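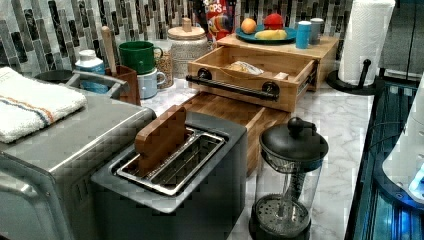 Torquil Ogilvie has sold kitchen storage in Pullton for 3 years, and he insists a bread drawer will change your mornings. I had my doubts. Doesn't it just move the clutter up a level?

"You get the top back," he said. "Fruit goes up there, bread goes underneath."

But the counter is still full, I said. The toaster still needs a spot, and so do the mugs and the cereal.

"Well, sure. It's a box. It won't clean up for you."

His Maglaya bamboo model costs $77. I asked whether bread keeps any longer in it.

"Customers tell me it does," he said. Had he tested that himself?

"No. I keep mine in the freezer."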